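3.2 Materials and sorting task

The sorting task was run at two nurseries, Clestel and Trotari, with children in their final year before school. Each child took part alone, in a side room with the door left open, and a member of nursery staff stayed within sight. Sessions lasted up to 14 minutes. Children who asked to stop were taken back to their group and were not asked again on the same day.

We used toys of the kind found in most nurseries, because earlier work with printed cards had given lower scores among children who were not used to sitting at a table (see Section 2). Boxes differed in colour and in the size of the opening, so that a child could sort by either rule. Toys were offered together on a tray and the child was free to pick them up in any order (Figure 2). 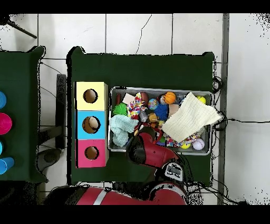
Figure 2. Sorting boxes and tray of toys.

The adult gave the rule once, in a single sentence, and repeated it only if the child asked. No praise or correction was given during a round. After the first round the rule was changed and the child was told that the game was now a different one. We recorded the first toy chosen, the box it was put in, and any toy moved from one box to another before the child said they had finished. Moves made after that point were left out.

Scoring was done from the written record by 2 raters who did not know which nursery a child attended. Where they disagreed, the lower score was kept. The Bogdan scale was used for spoken answers, with the wording changed in places to suit younger children. Parents filled in the Pritutent questionnaire at home and returned it by the end of December. Late forms were accepted only where the child had completed both rounds.

Spoken answers were harder to score than we had expected. Many children named a colour when asked why they had picked a box, even in rounds where they had sorted correctly by size. We treat these answers separately in Section 4.3 and do not add them to the main score.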